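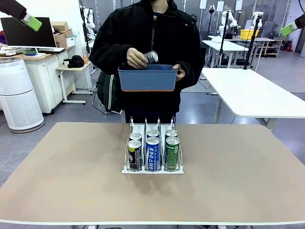 2019-02-06, Mollbridge workshop, drinks rack

Moved on to the can rack after lunch. It's the white wire one, three lanes, with the flat base plate and the low clear lip at the front. Rindura list it for fridge shelves, but we're trialling it on the bench until the new fridge is in. Trial number 15 in the storage book.

Stocking from the blue basket works well enough. Basket in one hand at waist height, cans placed with the other. The basket gets awkward when it's full, as all the weight hangs off the one wrist. Try setting it on the table next time, left side, and see if it's any slower.

Lane plan as it stands: black cans at the front on the left, blue in the middle, green on the right. I'd like one kind per lane all the way back, but the left lane keeps ending up mixed. Only the front can shows its label once a lane is filled, and the ones behind are just silver tops, so a mixed lane can't be spotted from where people stand to grab a drink.

Labels face the front. The Pocari Sweat is the easiest to line up because the name runs down the can.

Dividers: thin wire, and they flex if a can goes in crooked. I straightened the right one by hand. The Biwott rack we had in October used thicker wire and never needed it, but the cans stuck.
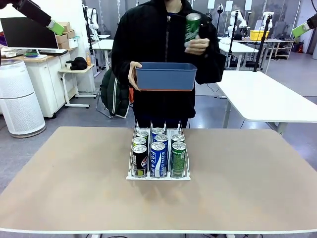 Ruvora wants the green ones moved to the middle lane, on the grounds that they go fastest and the middle is where people reach first. Fair point. Will swap green and blue for the next round and leave it that way for 21 days before deciding.

To do:
Write lane names on tape for the base plate
Check the front lip for cracks
Wipe the tabletop, the scuffs are showing
Ask for a second basket, same size
Put the leftover cans back in the store cupboard, bottom shelf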